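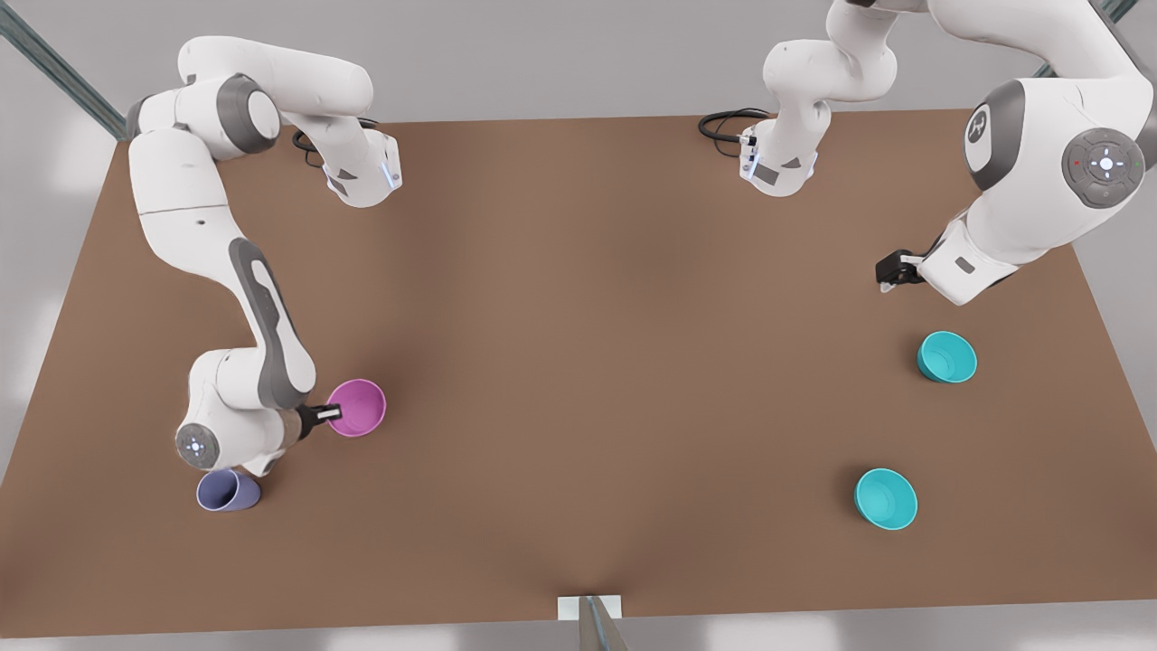
How often should a wooden worktop be oiled?
Twice in the first month after fitting, then every six months in normal use. Tops near a sink or a sunny window need a coat every three.

The question came up again at the Celtby workshop in January, so the full method is set out below for members who were not present.

Clear the top and wipe it with a damp cloth. Leave it overnight. Sand along the grain with 148 mm discs or a hand block, finishing at 240 grit, and remove the dust with a vacuum and a dry cloth. Tack cloths leave a residue which some oils will not cover evenly.

Pour a small amount of oil and spread it thinly with a lint-free pad. A 500 ml tin of Pludar hard oil gives 2 coats on a top of ordinary kitchen size. Wait 15 minutes, then wipe off everything that has not soaked in. Oil left standing turns sticky and has to be sanded back. Allow 12 hours between coats and keep the room aired.

Khrystyna Kobzar asks whether the underside needs treatment. It does, at least once, before fitting. A board sealed on one face only takes up moisture unevenly and will cup. Tops already in place can be done from inside the cupboards with a short brush.

Used cloths can catch fire on their own as the oil cures. Lay them flat outdoors to dry, or soak them in water and put them in a lidded metal tin.

Cauã Rezende has compared Pludar with the older Rolodik blend on beech offcuts. The Rolodik dries more slowly and comes up slightly yellower. Members can borrow the offcuts from the Celtby store. Remaining tins of Rolodik are £39 each and will not be reordered.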